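Minutes – open day working group, Foley site
2 February deferred items are carried at the end.

**Meeting date:** 2nd February
**Present:** site operations, handling team, Ullska (two representatives), Proditz (by phone)
**Apologies:** Zurkgate

## 1. Previous minutes

Accepted with one correction. The load limit for the display bench is 50 kg, not 80 kg.

## 2. Demonstration program

The handling team presented the proposed tabletop demonstration. Visitors will watch an operator work with hand-held grippers on household crockery, then try the same task themselves. Each turn is limited to 8 minutes, including the changeover.

Ullska asked whether bowls were a suitable object. The handling team replied that a curved, glazed wall shows the effect of pad angle more clearly than a box or a block does. One finger goes inside the bowl and the other stays outside the rim. Agreed to keep bowls as the main object. 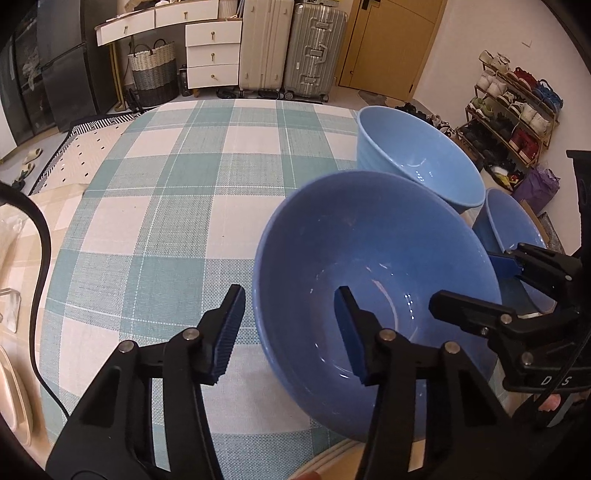 *Item 2: gripper at a light blue bowl, one ridged pad against the inner wall.*

Proditz queried cable routing. It was agreed that cables will be kept clear of the operator's feet and taped down on the visitor side of the table. The patterned tablecloth was discussed. Ullska would prefer a plain one so that visitors at the back can follow the fingers. Not resolved – both cloths to be brought on the day.

## 3. Visitor numbers

Registrations stand at 300. The hall is rated for 688, so no cap is needed at this stage. Groups at the demonstration table will be staggered by coloured wristband.

## 4. Safety

- Pinch points on the finger linkages to be covered in the opening talk.
- Chipped crockery to be taken out of use at once.
- Children may operate a gripper only with an adult at the table.

Site operations noted that the first aid kit is currently stored at the far end of the hall. It will be moved to the check-in desk.

## 5. Actions

- Handling team: supply spare pads and a written task sheet.
- Ullska: confirm the wording of the opening talk.
- Proditz: send cable covers to Foley.
- Site operations: organise wristbands and signage.

## 6. Deferred

Zurkgate's request for a second open day in September. Held over until Zurkgate can attend.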